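### 4.2 Keeping the laundry cell in shape

I'll be blunt: we spent far more time looking after this cell than running it, and I wish more papers had a section like this one, so here goes! The robot works in front of one dark front-loading dryer with a big round chrome-ringed door, and the clothes wait in a basket down by its left side (Fig. 3). Valquíria Guimarães set the base position, and I redid it after we moved to the Gevia wrist.

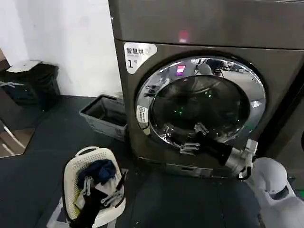
**Figure 3.** Right gripper holding a black cloth item in front of the closed door of dryer 1.

Before every block of 50 trials I check four things: base position, finger pads, wrist cable, camera mount. The pads go first. Dark, stiff cloth wears them smooth, and we swap them every 100 grasps (Xavier, our scheduling script, nags us about it). I also open the door by hand and look at where the ring ends up, because it hangs low and wide and the arm has to stay clear of it (Fig. 4).
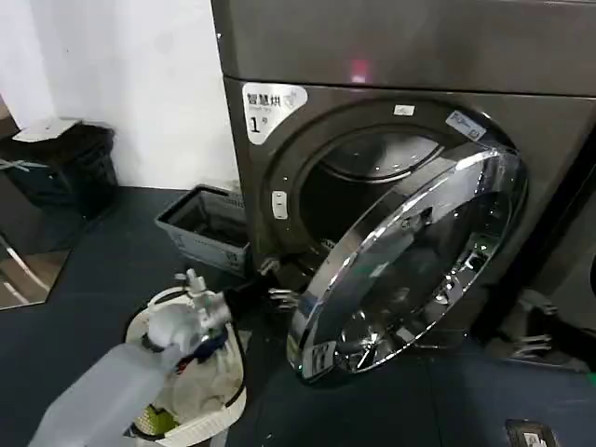 *Last changed: May 9, 2018*

**Figure 4.** Dryer door open, with a spray bottle and a container of fabric in the foreground.

We logged 1,711 grasps this way. Getsemaní Villaseñor keeps the pad log, and her notes from October are in the appendix.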